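Mullora Guest Kitchen -- Set-up Guide

Section 4. Sorting and traying the patterned dishware

Prepared by Sneha Kandpal, checked by Essam Ramadan
Last revised Jun 5, 2025

4.1 Before you start

This section explains how to move the patterned plates and bowls from the worktop into the trays, so that they can go to the dining room or to the store cupboard. Please read all of it one time before you touch the dishes. The plain white dishes have their own rules, and you find them in Section 5.

You will need:

One plastic tray for each table setting
A dry cotton cloth
Felt rounds, small and large (drawer 3)
The pattern card for the season
A pencil and the tray labels

Wash and dry your hands. Take off rings and watches, as they can scratch the painted rims.

CAUTION: Do not use a dish which has a crack, even a very thin one. Put it on the repair shelf with a note.

4.2 Preparing the tray

1. Wipe the inside of the tray with the cotton cloth, also in the corners.

2. Put the tray flat on the stone. All of the bottom must have support. If one side stands on the sink edge, the dishes will slide when the tray is filled.

3. Leave free space in front of the tray for the stacks. You should be able to reach each stack without passing your arm over another one.

4. Write the table number on the label and fix it to the short side of the tray.

NOTE: The trays from Teltevgate and the older ones from Hägglund do not fit inside each other. Keep them in two separate piles when they are empty.

4.3 Placing the bowls

5. Choose the bowls of one pattern first. Look at the inside of the bowl and compare it with the pattern card, because some of the rims are similar and the inside is the more certain sign.

6. Lift one bowl at a time. Hold it by the wall and not only by the rim.

7. Lower the bowl into the tray slowly. One side of the foot may touch first, and the bowl will lean. Keep your hold on it until it stands level.

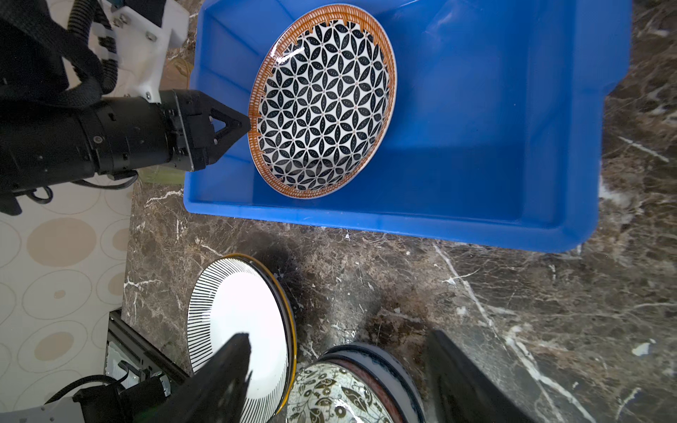 Fig. 4-1. Bowl with black-and-white pattern and orange-brown rim, leaning in the tray; more dishware on the countertop.

8. Release the bowl only when it does not move any more. If it still leans, lift it a little and turn it before you try again.

CAUTION: Never let a bowl drop the last bit of the way. The foot ring is not glazed, and it can leave a mark on the dish under it.

4.4 Placing plates and bowls together

When a tray must hold plates and bowls, the order is always plates first. A full tray can then be carried by one person, but not on the stairs.

9. Put the largest plate at the bottom, a little to one side, so that there is room for your fingers between the plate and the wall of the tray.

10. Lay a large felt round on it and add the next plate. Two plates are enough if bowls will follow.

11. Check that the upper plate lies flat. A small tilt is common when the plates are from different makers, and it can be corrected by turning the upper one a quarter turn.

12. Set the small bowl on top of the plate, then bring the larger bowl of the same pattern.
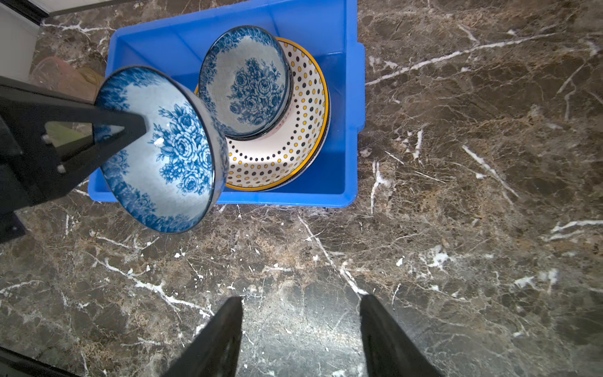
13. If the larger bowl has no level place beside the small one, take the small one out again. Put the larger bowl first, then a small felt round, then the small bowl inside it. This takes less room, and the two painted insides do not rub against each other.

14. Look at the tray from the side. No dish should stand higher than the wall of the tray if it goes to the store cupboard. For the dining room this rule does not apply -- but then no second tray may be put on top.

NOTE: The cupboard shelf marked Cisten has a load limit of 18 kg. The shelf below it can take 50 kg, so the trays with many plates belong there.

4.5 Mixed patterns

It is permitted to mix patterns in one tray when the table setting asks for it. Write both pattern names on the label. The store list has 56 lines, one for each pattern and size, and a tray without a correct label can cost the next person a long search.

Do not mix dishes with gold or metallic paint with the others. These are washed by hand only, and they go back in their own tray.

4.6 If something is broken

15. Leave the tray where it is and remove the whole dishes first, from the top.

16. Collect the large pieces with gloves. Use damp paper for the small ones.

17. Write the loss in the kitchen book. The new order is made in July, and a pattern which is missing in the book will not be ordered.

For the washing temperatures and the drying racks, continue with Section 5.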